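Skellell Airport Consultative Group
Minutes of the meeting held on August 10, 2022

Present: the airport operator, the air traffic services provider, Villca (ground handling), Flomholm (regional carrier), Soltitz parish council.

1. Minutes of the last meeting
Agreed as a correct record. The action on taxiway signs is closed. The action on the hold baggage belt is carried forward.

2. Winter timetable
Flomholm confirmed that the Soltitz rotation will move to the early slot when the winter timetable starts in October. The aircraft will be the 50-seat type already in use. The carrier asked for the check-in desks to open earlier on those days. Villca can staff this within present rosters, but not if a second departure is added before the morning shift change.

3. Runway works
The operator reported that the declared length stays at 2232 metres during daytime operations. Resurfacing of the northern end will be done in 12 night closures. The last arrival must be on stand before each closure begins, and late running flights will be diverted - no extensions will be given. The carrier asked whether a short extension could be agreed on the night itself. The operator said no, as the contractor needs the full period for the surface to cure.

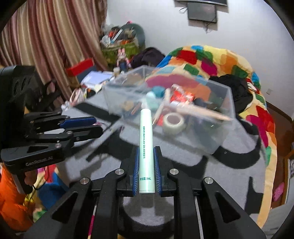
The notice to pilots will be issued once the contractor has returned the signed method statement. Air traffic services asked to see the draft lighting plan first, with the temporary threshold marked on it.

4. Noise and track keeping
There were 664 movements in the period under review. The parish council said early departures were turning before the end of the noise route. Air traffic services will check the radar tracks and report back. The council asked for the results in a form that residents can read - the last set was supplied as raw data.

5. Ground handling
Villca reported that one set of passenger steps is out of service awaiting a hydraulic part. Stand 3 is not to be used for the larger type until it is back.

6. Actions
Operator: send draft lighting plan to air traffic services.
Air traffic services: track report for early departures.
Villca: confirm desk opening times to Flomholm in writing.
Operator: baggage belt, carried forward.

7. Next meeting
October, date to be circulated. Items for the agenda to the operator's office.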